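# Comparing Grippers in Simulation: Notes for Lab 4

Tue 26 January. Read before the session and bring a copy.

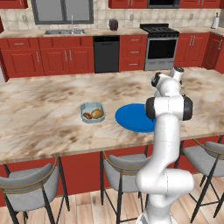

Tomos Bevan asked after last week's lecture why we bother comparing grippers in a simulator when the contact model is the weakest part of it. It is a fair objection, and most of this handout is an answer to it. The short version is that a simulator is bad at telling you how hard a bun can be squeezed and good at telling you whether the hand will fit between the bun and the rim of the bowl. A lot of failures in kitchen tasks are of the second kind.

## The task

The kitchen task has the arm at the island, with a bowl holding two food items and a flat blue plate to the right of it. The arm has to take the bun out of the bowl and put it on the plate. The sausage-shaped item stays where it is.

A trial counts as a success if the bun ends up fully on the plate and the other item is still in the bowl. A bun that lands on the plate and rolls off is a failure. So is a bun resting half over the edge, even if it looks stable.

## Grippers

You will compare three end effectors on the same arm model.

**Suter parallel jaw.** Two flat fingers, straight closing motion. Easy to control and easy to model. The fingers need clear space on both sides of the object, so in the bowl the approach angle matters a great deal. Start with this one.

**Varndale three-finger.** Fingers close toward a common center. Good on round objects in the open. In a bowl, the third finger often has nowhere to go, and the planner will either reject the grasp or bring that finger down on the neighboring item.

**Taheri suction cup.** Comes in from the top and needs no side clearance. The simulator treats the seal as a yes/no test based on surface angle and contact area. A real bun has crumbs and pores, and the model knows nothing of those. Treat good suction numbers with suspicion and say so in your write-up.

## Controllers

Each gripper is run with two controllers:

- **Position control.** The fingers close to a set width. If the object is larger than expected, contact forces climb quickly.
- **Force-limited control.** The fingers close until a force threshold is reached, then hold.

Suction has no closing motion, so for the Taheri cup the two settings apply only to the downward approach.

The control loop runs at 200 Hz by default. Do not lower it to save time. At slower rates the force-limited controller overshoots before it sees the contact, and you end up measuring the loop and blaming the gripper.

## Running the trials

1. Load the kitchen scene in Skastell and check that the arm is in its home pose.
2. Pick a gripper and a controller.
3. Set the random seed to 906. Everyone uses the same seed so that results can be compared across groups.
4. Run 400 trials. The bun's position in the bowl is varied between trials. The bowl and the plate do not move.
5. Save the log, then change one setting and repeat.

Change the gripper or the controller, never both. In October two groups changed both and had nothing they could plot.

If a run stops early, do not join it to a second partial run. The seed restarts, and you will have counted the opening positions twice. Start again from the beginning.

## Arm placement and reach

The gripper is longer in some cases than in others, and this changes the wrist pose needed to get over the bowl. With the Varndale hand the elbow has to go higher to keep the fingers clear of the rim. Check the joint limits in the log before you call something a grasp failure. Sort failures like this:

| Code | Meaning |
|---|---|
| R | No reachable pose, or joint limit hit |
| C | Collision with bowl, island or the other item |
| S | Object slipped or seal lost |
| P | Picked correctly, placed badly |

Use one code per trial, for whichever problem came first. A collision that leads to a slip is a C.

## Cameras

The object pose is given to you exactly in the first set of runs. In the second set it comes from a simulated depth camera, and you choose between a fixed view and one mounted on the wrist.

The fixed view loses parts of the counter when the arm passes between the camera and the work. The wrist view avoids most of that -- but it gets very close to the object near the end of the approach, and depth readings drop out below the sensor's minimum range. Note the last valid reading for each trial.

## What to hand in

One table of success rates, one table of failure codes, and a discussion of no more than 1,000 words. Say which gripper you would try first on hardware and what result would change your mind. Logs go in the shared folder under your group number. Questions about Skastell licenses go to Meirion Pumphrey.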